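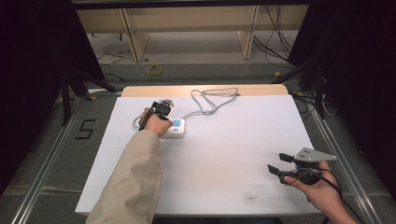
The Osilance plug-in energy meter sits between a wall outlet and whatever you want to measure, and it logs what passes through to internal memory. I bought one to find out where the standby load in my home office was coming from, and I have now used it for 13 weeks. Most of what I measured was a group of small devices sharing one strip, and that shaped my opinion of the meter more than the single-appliance tests did. A compact strip such as the white one with the light blue socket panel and the small blue button on its lower end is easy to keep on a tabletop within reach, and a meter placed upstream of a strip like that has to resolve very small changes against a small total. Cheap meters do this badly. The question for this review is whether an expensive one does it well enough to justify the cost.

Price and what is in the box

The meter cost $169 before tax. I paid for it myself. The box holds the meter, a short USB cable, a folded quick-start sheet and a card with a link to the full manual. There is no case. The manual is worth downloading before the first use, as the quick-start sheet leaves out how to set the clock, and the logs are stamped with whatever time the clock happens to hold.

Warranty is 2 years against defects. Calibration drift is excluded unless the meter falls outside its published tolerance, and you pay shipping to have that checked.

Construction

The housing is a hard plastic block with rounded corners, wider than a standard plug adapter. On a duplex outlet it clears the lower socket if plugged into the upper one, but only just; a flat plug fits beneath it and a wall-wart style power supply does not. Plugged into the lower socket it leaves the upper one fully usable. I would make this the default position, except that the display then ends up closer to the floor.

The display is a segment LCD with a backlight that turns off after a short delay. Viewing angle is good from above and poor from below. The four keys have a firm click. Two of them are combined for reset, and you have to hold them long enough that I have never cleared a log by accident. The prongs grip well and the body does not sag in an older outlet, where a heavier meter I used before this one did.

Surface temperature under a space heater load was warm to the touch after an hour and stayed there. I did not see any discoloration on the prongs or around the socket at the end of testing.

Measuring small loads

Most plug-in meters lose accuracy at the bottom of their range. The Osilance specification lists a separate tolerance for low power, printed in the manual in a table that is easy to find, and I was glad to see it stated at all. Plenty of makers quote one number at full load and leave the rest blank.

I compared it against a bench power analyzer that Nabila Salem let me use in her lab. We ran both instruments in series on the same circuit and stepped through phone chargers, a router, a desk lamp, a monitor in standby and a laptop supply with nothing attached. For anything that draws a steady current with a reasonable power factor, the meter followed the analyzer closely enough that the difference would not change any decision I might make. For the idle laptop supply it read a little high. The waveform there is a series of narrow spikes, and the meter's sampling is clearly not fast enough to capture their shape in full.

One caution applies when you compare the two. Every meter in series uses some power itself, so the order matters. Put the analyzer upstream and it will also see the Osilance. We corrected for this by recording the Osilance with nothing plugged into it and subtracting. Its own draw is small but on the same order as a good phone charger with no phone attached, and the manual should say so.

On the strip group, the meter did what I wanted. I could unplug one item at a time and see the total drop by a stable amount. The reading takes a few seconds to settle, and if you move on too quickly you end up with two steps blended together in the log. Once I began leaving a proper pause between changes, the results repeated from one day to the next.

The largest standby load turned out to be an old pair of powered speakers. I had suspected the printer, which sleeps quite well.

Measuring large loads

Less to report. Kettle, toaster, space heater and a window air conditioner all read within the stated tolerance of the analyzer. The motor start on the air conditioner is captured as a peak value, but the peak is an average over the sample interval and will understate a true inrush. If you need inrush current for sizing a breaker or an inverter, use a clamp meter with an inrush mode.

The overload alarm is audible from the next room. It can be set lower than the default, a useful feature on a circuit shared with other rooms. It sounds but does not disconnect the load.

Logging and export

Logging is the main reason to buy this meter over a basic one. You choose an interval, start the log from the keypad, and the meter writes until you stop it or memory fills. At the shortest interval, memory fills in an inconveniently short time. At one-minute intervals I have not managed to fill it.

Export is over USB. The meter appears as a removable drive with plain CSV files on it, and no driver or account is needed. I consider this the best decision in the product. The columns are labeled, units are in the header row, and the decimal mark follows the region setting. There are two faults. The first is that a power cut ends the current file and the meter does not start a new one when power returns; it waits for a key press. A meter meant for unattended logging should resume by itself. The second is that timestamps are in local time with no offset recorded, so a log that runs across the clock change contains either a gap or a repeated hour. I now keep mine on standard time all year.

There is also a desktop program. It draws a line chart and a daily bar chart, and will apply a flat or time-of-use tariff. The tariff editor works, although weekends have to be entered as a separate schedule even when they match weekdays. I stopped using the program after the first few logs and went back to a spreadsheet.

Firmware was updated once during the test. The update copied over as a file and the meter restarted with its settings intact, clock excepted.

Compared with the alternatives

I have used two other meters long enough to make a comparison.

The Bromer is the basic option. It costs far less, has no logging, and shows watts, volts, amps and a running total. For refrigerators, heaters and anything else that draws real power, it is adequate and I would not talk anyone out of it. Below the level of a small desk lamp, its reading becomes unreliable, and with a single charger attached it displayed zero. It also forgets its total when unplugged, so you have to read it before you take it out of the wall, which usually means kneeling.

The Kemppainen is closer in price to the Osilance and measures small loads slightly better. In the laptop supply test it was the nearer of the two to the analyzer. It sends its data over Wi-Fi to the maker's own service, and getting a raw file out requires an export request and a wait. The radio also raises its own consumption. If you want a live reading on a phone while you walk around switching things off, it is the more convenient instrument. I wanted files on a disk.

Things I would change

Automatic resume after a power cut is first, and it looks like something a firmware update could fix. I wrote to support about it and received a polite reply saying the request had been passed on.

The backlight delay should be adjustable. The self-consumption figure should be in the specification table. A short extension lead in the box would solve both the blocked-outlet problem and the display angle; I bought one separately, and the meter has stayed on it – I no longer plug it straight into the wall at all. Check that any lead you use is rated for the full load you intend to measure and keep it uncoiled.

Who it suits

If you want to know what a freezer costs to run, buy the Bromer or borrow one from a library that lends tools. If you need to separate small standby loads, keep records over weeks and work with the numbers yourself, the Osilance is a sound instrument with a good file format and an irritating fault in its logging. It is not a substitute for a lab analyzer on badly shaped waveforms, and the maker does not claim that it is.

I am keeping mine. It is due to go on the dehumidifier in the basement through December, logging at one-minute intervals, and I will add the results under this review once I have a full month without a power cut.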